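2020-08-07 — Genberg sideboard, door end

Picked up where I left off on the Genberg. The carcass has been out of clamps since yesterday and it's square, or square enough that I stopped measuring it. The left side panel has that tiny bow in it still, but once the back goes in it'll pull flat. I put a dry back in just to see and yes, flat.

Doors are the fun bit now. I cut both frames from the same oak board so the grain runs across from one to the other, and I'm really pleased with how they look lying next to each other on the bench (I keep going back to look, which is not getting the hinges done). Mortises came out a hair tight. I pared the tenons with the wide chisel until they slid home with a push, and left the last one snug since it's the one nobody is going to pull apart again.

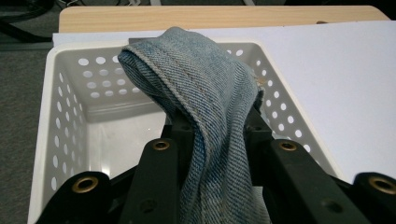
The glass rebate is where I lost most of the morning. I'd set the router for the thickness on the Rumier price list, and the panes that came are thicker than that. So the beads sat proud all the way around and looked awful. I ran the rebate again at 9 mm deep and now the bead sits just under the face. Note for whoever does the next one: put a caliper on the actual glass before touching the router! Don't go by the sheet.

Shelves — two glass, on brass pins, 300 mm deep. I drilled the pin holes with the peg jig and then found I'd flipped it end for end on the right side, so the holes there are 4 mm lower than on the left. Plugged them with oak dowel, let the glue go off over lunch, drilled again. You can find the plugs if you know where to look. They're behind the face frame, so I can live with it.

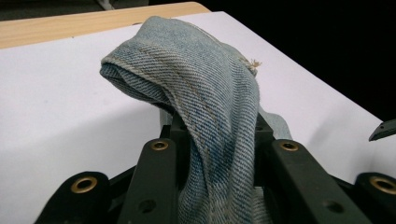 Finish next, and I want to stay with the light lacquer on this one. I did three test boards: the Leite satin, the Unier matte, and the Unier matte over a coat of thinned shellac. The straight matte left the oak looking a bit gray to me, the satin is too shiny for a piece this big, and the shellac one is lovely, warm without going orange. If you want to know the kind of orange I mean, it's the tan-orange of the stitching down a jeans seam, and that is exactly where the last sideboard ended up with the oil on it. Great on denim, not so great on a dining room wall. So shellac and matte it is, two coats of the matte, light sanding between.

Dust is still a problem at the spray end. I swept, waited, sprayed board three and got nibs in it anyway. I'll try hanging the plastic further out and doing the tops first.

Also started thinking about the light inside. The puck I had in mind needs a hole through the top rail right where the tenon is, and I don't love that. A strip tucked behind the rail would hide better and the wire can run down the back corner in a groove. Asked for opinions on the shop thread. 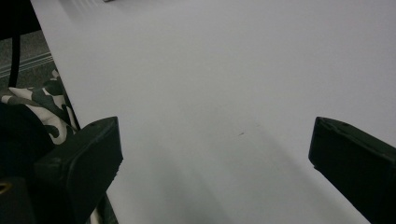
Anong Prasertsri wrote back that she'd go with the strip too, but would cut the wire groove before the lacquer goes on and not after, and would leave enough slack at the bottom to pull the whole thing out when it fails. Fair point about the slack. She also thinks the top shelf will throw a hard line of shadow unless the strip faces forward a little, so I'll tape one in and look at it with the lamps off.

Nivaldo Cordeiro has the dovetailed drawer boxes. Sides done, bottoms still to fit. He wants the runners waxed and I want them left bare until we've seen how they slide.

Old dresser in the back (the one with 1858 penciled under the drawer) stays where it is until October. Don't stack offcuts on it please.

Still to do: hinges, wire groove, order more brass pins, sharpen the wide chisel.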